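Inen 펠트 작업 패드 Onder, 베이지그레이

홈 > 작업대 용품 > 데스크 패드 > Onder

상품 상태: 판매 중
색상: 베이지그레이, 차콜
크기: 가로 100 cm, 세로 50 cm
무게: 372 g
겉감: 폴리에스터 펠트 100%
뒷면: 미끄럼 방지 도트 코팅
모서리: 재단 마감, 봉제선 없음
포장: 종이 심에 말아 상자 포장
내용물: 패드 본품, 고정용 양면 테이프, 안내문
페이지 최종 수정: 2021년 10월 28일

제품 설명

Onder는 책상 위에서 작은 부품과 공구를 다루는 사람을 위해 만든 펠트 패드입니다. 사무용 데스크 패드로도 쓸 수 있지만 기본 용도는 조립, 분해, 분류, 검수처럼 물건을 계속 올렸다 내리는 일입니다. 전기 자재를 다루는 작업실, 학교 실습실, 수리 접수대, 집 안의 취미용 책상에서 주로 주문이 들어옵니다.

흰색 상판을 쓰는 책상은 밝아서 부품을 찾기 쉽지만 긁힌 자국이 금방 눈에 띕니다. 금속이 드러난 부품이나 모서리가 단단한 케이스를 밀면 상판에 선이 남습니다. 패드를 깔면 물건이 상판에 직접 닿는 면적이 줄고, 내려놓을 때 나는 소리도 작아집니다. 여러 사람이 나란히 앉는 실습실에서는 소리 때문에 구매했다는 의견이 꽤 있었습니다.

겉감은 눌러 굳힌 펠트입니다. 표면을 손으로 쓸면 약간의 저항이 있고, 둥근 물건이 구르다가 멈추는 정도의 결이 있습니다. 기울어진 책상에서 구르는 것까지 막아 주지는 않습니다. 원통형 배터리나 둥근 핀을 많이 다룬다면 턱이 있는 트레이를 같이 쓰십시오.

색상

베이지그레이는 흰 부품과 검은 부품을 함께 다루는 작업에 맞춘 색입니다. 검은 어댑터나 전화기처럼 어두운 물건은 윤곽이 바로 보이고, 흰색이나 밝은 회색 플라스틱 케이스도 흰 상판 위에 놓았을 때보다 가장자리가 잘 구분됩니다. 다만 회색 블록처럼 패드와 밝기가 비슷한 물건은 조명이 약하면 묻혀 보일 수 있습니다.

차콜은 먼지와 흰 실밥이 잘 보입니다. 기름이나 흑연이 묻는 작업에는 차콜이 낫고, 작은 검은 나사를 자주 쓰는 작업에는 베이지그레이가 낫습니다. 두 색의 규격과 가격은 같습니다. 생산 시기에 따라 색이 조금 다를 수 있으므로 책상 여러 대에 같은 색을 깔 계획이면 한 번에 주문하시는 편이 좋습니다.

크기와 배치

가로 100 cm는 일반적인 한 사람용 책상에서 양손이 닿는 범위를 덮는 길이입니다. 세로 50 cm는 책상 안쪽에 공구나 비닐봉지를 둘 자리를 남기려고 정했습니다. 깊이가 얕은 책상에서는 패드 앞선을 책상 앞선보다 조금 안쪽에 두십시오. 앞선이 책상 밖으로 나오면 팔을 올릴 때마다 접혀서 그 부분만 먼저 꺾입니다.

책상 두 대를 붙여 쓰는 경우 이음새 위에 패드를 걸쳐 깔지 않는 것이 좋습니다. 상판 높이가 조금만 달라도 펠트 위로 단차가 올라오고, 그 자리에 놓은 물건이 기웁니다. 한쪽 책상에는 패드를 깔고 옆 책상은 비닐 포장된 부품과 트레이를 두는 자리로 나누면 이음새를 신경 쓰지 않아도 됩니다. 패드 두 장을 나란히 까는 것도 가능합니다.

까는 방법

1. 상판의 먼지와 기름기를 닦습니다.
2. 패드를 펴서 도트 코팅이 아래로 가게 놓습니다.
3. 말린 자국이 남아 있으면 반대 방향으로 한 번 말았다가 다시 폅니다.
4. 네 모서리에 책이나 공구함처럼 바닥이 평평한 물건을 올려 하룻밤 둡니다.
5. 자리가 정해지면 필요한 경우에만 동봉한 양면 테이프를 뒷면 모서리에 붙입니다.

양면 테이프는 떼었다 붙이는 용도가 아닙니다. 도장된 상판이나 무늬 필름을 씌운 상판에서는 떼어 낼 때 표면이 상할 수 있으니 눈에 띄지 않는 곳에 먼저 시험해 보십시오.

작업별 사용

측정과 표시: 줄자를 펴서 케이스의 치수를 재거나 자를 대고 표시할 때는 패드 위에서 해도 무방합니다. 펠트는 눌리는 소재라 정밀한 평면 기준으로는 쓸 수 없습니다. 높이를 재는 작업, 수평을 맞추는 작업은 패드를 걷고 상판이나 정반 위에서 하십시오. 줄자 고리 끝이 펠트 결에 걸리면 잡아당기지 말고 들어서 빼야 보풀이 덜 생깁니다.

전기 배선함과 차단기: 배선함 케이스는 바닥이 단단하고 모서리가 직각에 가까운 것이 많습니다. 맨 상판 위에서는 한 손으로 덮개를 열 때 본체가 밀리는데, 펠트 위에서는 움직임이 덜합니다. 투명 덮개가 달린 케이스는 덮개 면을 아래로 두는 일이 생기므로 패드에 금속 부스러기가 없는지 먼저 확인하십시오. 구멍을 따내는 작업은 패드 위에서 하지 않습니다. 따낸 조각이 펠트에 박히면 다음에 올리는 물건에 흠이 생깁니다.

어댑터와 전원선: 선은 패드 위로 길게 끌지 말고 한쪽으로 모아 둡니다. 책상 앞으로 늘어뜨린 선은 무릎이나 의자 팔걸이에 걸리기 쉽습니다. 선 정리 고리가 필요하면 같은 제조사의 Brerkis 클립을 책상 뒤쪽 가장자리에 끼우십시오. 클립은 별도 판매이며 패드 자체에는 물리지 않습니다.

전화기와 작은 화면 기기: 화면이 아래로 가도록 놓을 수 있지만, 먼지가 많은 작업실이라면 받침대에 세우는 쪽이 낫습니다. 화면에 이미 금이 간 기기는 펠트 섬유가 틈에 끼일 수 있으니 필름을 붙인 뒤에 올려 두십시오.

퍼즐, 모형, 보드게임: 작업용으로 나온 제품이지만 취미용으로 쓰는 분도 많습니다. 큐브를 맞추다가 내려놓을 때 소리가 작고, 모형 부품을 색깔별로 늘어놓기에도 넉넉합니다. 접착제와 도료는 펠트에 스며들면 빠지지 않으므로 그 작업만큼은 별도의 판을 위에 올리고 하십시오.

사용 환경

베이지그레이 패드를 흰 책상에 깔고 뒤쪽에 줄자와 소형 배터리, 가운데에 전기 배선함을 둔 배치입니다. 옆 책상에는 하늘색 트레이가 있습니다.

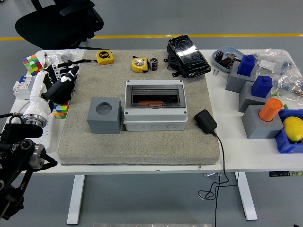 Dalia Naciri는 후기에서 패드를 깐 뒤로 케이스를 내려놓는 소리가 확실히 줄었고 덮개를 여닫을 때 한 손으로도 충분해졌다고 적었습니다. 반면 처음 며칠은 말린 자국 때문에 왼쪽 모서리가 들떠 있었고, 안내문에 적힌 하룻밤으로는 모자라 이틀을 눌러 두었다고 합니다. 보풀은 손목이 닿는 자리에 조금 생겼으며, 세로가 지금보다 더 긴 제품이 나오면 한 장 더 사겠다는 말도 남겼습니다.

모서리가 들뜨는 현상은 기온이 낮은 때에 배송된 제품에서 더 오래갑니다. 실내에 반나절 두었다가 펴면 훨씬 수월합니다. 다리미나 열풍기는 쓰지 마십시오. 뒷면 도트가 녹아 상판에 붙을 수 있습니다. 세로가 더 긴 규격은 아직 계획에 없습니다.

트레이와 블록을 함께 쓸 때

나사나 짧은 핀처럼 작은 금속 부품은 펠트 위에 바로 쏟지 마십시오. 나사산에 섬유가 감기면 조립할 때 같이 말려 들어갑니다. 턱이 낮은 트레이를 패드 옆이나 패드 위 오른쪽 끝에 두고, 쓸 것만 꺼내 옮기는 순서가 편합니다. 왼손잡이라면 반대로 두면 됩니다.

Org 트레이는 패드와 높이를 맞춰 설계한 얕은 정리함입니다. 바닥이 매끈해서 부품을 손끝으로 밀어 올릴 수 있고, 한쪽 모서리가 좁아 봉지에 다시 담기 쉽습니다. Onder와 같이 주문하면 한 상자로 발송합니다. 다른 회사의 트레이를 써도 문제는 없습니다. 다만 바닥에 고무 발이 달린 제품은 오래 두면 펠트에 눌린 자국을 남깁니다.

구멍이 있는 블록이나 홀더는 부품을 세워 두는 데 씁니다. 가벼운 블록은 펠트 위에서 흔들릴 수 있으므로 힘을 주어 끼우고 빼는 작업이라면 단단한 상판 쪽에 놓으십시오. 패드는 쿠션이 있어 누르는 힘을 일부 받아먹습니다. 끼움 정도를 손으로 느껴야 하는 작업에서는 그 차이가 꽤 납니다.

비닐봉지에 든 부품은 봉지째 패드 뒤쪽에 두되, 빈 봉지는 모아서 치우는 습관이 좋습니다. 투명 봉지가 구겨진 채 쌓이면 그 밑에 부품이 들어가도 잘 보이지 않습니다. 라벨이 붙은 봉지는 라벨이 위로 오게 놓아두십시오.

정전기에 관하여

Onder는 정전기 방지 제품이 아닙니다. 폴리에스터 펠트는 건조한 날에 정전기가 생깁니다. 노출된 회로 기판, 메모리, 센서류를 다룰 때는 접지 단자가 있는 전용 매트를 사용하십시오. 케이스가 닫힌 어댑터나 배선함 외함, 공구를 올려 두는 정도라면 일반적인 사용 범위에 들어갑니다.

통전 상태의 전기 부품을 패드 위에서 점검하지 마십시오. 절연 매트로 시험한 제품이 아니며, 그런 용도로 쓸 수 있다는 표시도 하지 않습니다. 납땜인두, 열풍기, 뜨거운 용기도 올리지 않습니다.

관리

평소에는 옷솔이나 진공청소기의 부드러운 솔로 한 방향으로 쓸어 냅니다. 금속 가루는 비닐로 감싼 자석을 가까이 대어 먼저 걷어 내고, 그다음에 청소기를 씁니다. 테이프 롤러도 쓸 수 있지만 접착력이 강한 것은 보풀을 일으킵니다.

물을 쏟았을 때는 마른 천으로 눌러 닦고 패드를 들어 뒷면까지 말립니다. 문지르면 결이 뭉칩니다. 커피나 기름은 중성세제를 묽게 탄 물을 천에 적셔 두드리듯 닦으십시오. 얼룩이 완전히 빠지지 않는 경우도 있습니다. 세탁기, 건조기, 드라이클리닝은 모두 사용할 수 없습니다.

보풀이 생기면 의류용 보풀 제거기를 가볍게 대어 정리합니다. 한자리에서 오래 누르면 그 부분이 얇아집니다. 무거운 물건을 같은 자리에 오래 두면 눌린 자국이 생기는데, 치우고 며칠 지나면 대부분 올라옵니다. 보관할 때는 접지 말고 겉감이 바깥으로 가게 말아서 세우십시오.

재단

가위나 재단칼로 잘라 쓸 수 있습니다. 자를 대고 뒷면에서 자르면 선이 깨끗합니다. 잘라 낸 면도 올이 풀리지 않습니다. 배선 구멍을 내려면 가장자리에서 손가락 두 마디 이상 안쪽에 내야 찢어지지 않습니다. 재단한 제품은 교환과 반품이 되지 않으므로 크기를 두 번 확인한 뒤 자르십시오.

자주 들어오는 문의

유리 책상에도 쓸 수 있는지
쓸 수 있습니다. 유리 표면이 깨끗하면 도트 코팅만으로 고정되므로 양면 테이프는 필요 없습니다.

마우스가 잘 움직이는지
광학식 마우스는 대체로 인식하지만 움직임은 천 소재 마우스 패드보다 무겁습니다. 마우스를 오래 쓰는 자리라면 위에 작은 마우스 패드를 하나 더 올려 두는 편이 낫습니다.

냄새가 나는지
포장을 뜯은 직후에는 뒷면 코팅 냄새가 있습니다. 펼쳐서 환기하면 며칠 안에 줄어듭니다.

단체 주문이 가능한지
가능합니다. 100장 이상은 배송지를 나누어 발송할 수 있고, 색상도 섞어서 주문할 수 있습니다. 학교나 기관은 견적서를 먼저 요청해 주십시오. 로고 인쇄는 하지 않습니다.

이전 제품과 다른 점이 무엇인지
지난 4월 출고분부터 뒷면 도트의 간격이 좁아졌습니다. 겉감과 크기는 같습니다. 이전 제품과 나란히 깔아도 높이 차이는 없습니다.

배송과 교환

평일 오전에 결제된 주문은 당일 출고합니다. 상자 길이가 길어 무인 보관함에 들어가지 않는 경우가 있으니 받는 장소를 정확히 적어 주십시오. 상자를 뜯을 때 칼을 깊이 넣으면 패드가 베입니다. 옆면의 테이프를 따라 얕게 자르십시오.

펼쳐 본 상태까지는 교환할 수 있습니다. 재단했거나 양면 테이프를 붙인 제품, 오염된 제품은 교환 대상에서 제외됩니다. 겉감이 찢어졌거나 도트 코팅이 넓게 빠진 제품은 사진과 함께 주문 번호를 보내 주시면 새 제품으로 보내 드립니다.

함께 보는 상품

Org 얕은 트레이
Brerkis 케이블 클립
Onder 차콜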